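Small Spaces, Loud Walls: My Storage Project Report

Apr 1, 2021
14 shares | 3 comments

So the assignment was to pick one storage problem in a real room, fix it on a student budget, and write up what happened. I picked the craft room at the Derese building, mostly because I'm in there all the time and it drives me a little crazy. Games, puzzles and paper kits end up stacked on the floor, and every time you want the one on the bottom you have to move the whole pile (and then it never goes back the same way!).

I started in November by writing down everything that needed a home. The list came to 83 flat boxes, which was way more than I'd guessed, plus the usual loose stuff like scissors and yarn. I skipped the loose stuff for this project. Flat boxes sound easy to store, but they come in so many sizes that a regular bookcase wastes a ton of space.

My first plan was a closed cabinet. I priced one at Zanness and it was 734 dollars, so that was the end of that plan. The second plan was open metal shelving, the Soven kind, and the whole setup came to 552 dollars with the extra shelves. My budget was 600, so I even had a bit left for labels – I love labels.

Then I had to think about the wall. The room has this butterfly wallpaper, pale pink with big outlined butterflies in pink, purple and peachy orange, and everyone who uses the room has an opinion about it. I like it a lot. A solid cabinet would have hidden a big piece of it, and with an open frame you still get the butterflies behind and between everything.

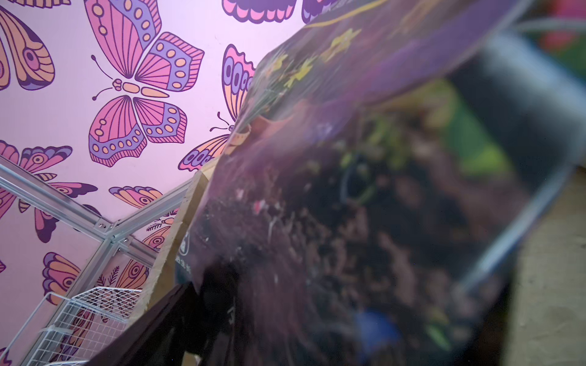 Fig. 1. Butterfly wallpaper, shelving frame and one of the printed boxes, close up.

The silver aluminum looks fine against the pink, which I wasn't sure about when I ordered. I'd been leaning toward white until my class group talked me out of it. The pattern is so busy that a plain metal color kind of calms it down.

For the sorting I tried two systems. By age group was the first one, and it lasted maybe a week before people were putting things wherever they fit. By box size worked much better. Big flat ones go on the bottom, medium in the middle, small on top, and you can tell at a glance where something belongs even if you've never been in the room before. It does mean that two puzzles from the same series can end up on different shelves, and I got some complaints about that.

I also read through the Vurkimska storage handbook from the library, which is from 2000 and has some pretty funny hair in it, but the chapter on shelf spacing was really useful. I moved two of my shelves after reading it.

If I did it again I'd measure the boxes before ordering the shelves – I did it the other way around and had to return one shelf. I still want to add a low bin for the loose supplies next semester.

3 comments | Share this report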